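Convocatoria de participantes - estudio Cerano sobre manipulación de textiles

El grupo Uller busca operadores para anotar y teleoperar episodios de plegado de ropa. El método Cerano elige el punto de agarre a partir de los bordes y costuras que detecta la cámara de muñeca, sin modelo previo de la prenda. En el piloto, el agarre fue válido en el 86 % de los intentos; con el método de referencia, Mosoti, en el 53 %.
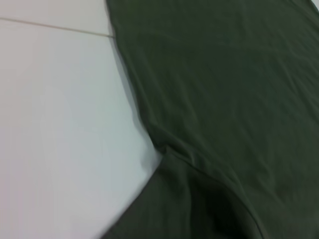 Tareas

Marcar costuras y contornos en las vistas de muñeca. Teleoperar el brazo en la fase de agarre - pinzar un pliegue y levantarlo de la mesa - y clasificar los fallos según el protocolo. Cada sesión dura 2 horas e incluye unos 41 episodios.
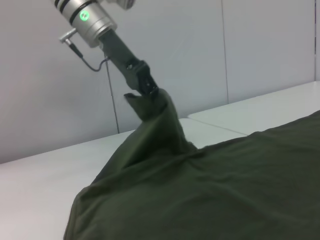 Dandosia, abril

Requisitos: mayoría de edad, visión normal o corregida y español escrito. No se exige experiencia en robótica. La participación es remunerada por sesión - mañana o tarde, a elegir. Las solicitudes se presentan en la secretaría de Uller, indicando la referencia Cerano y el turno preferido.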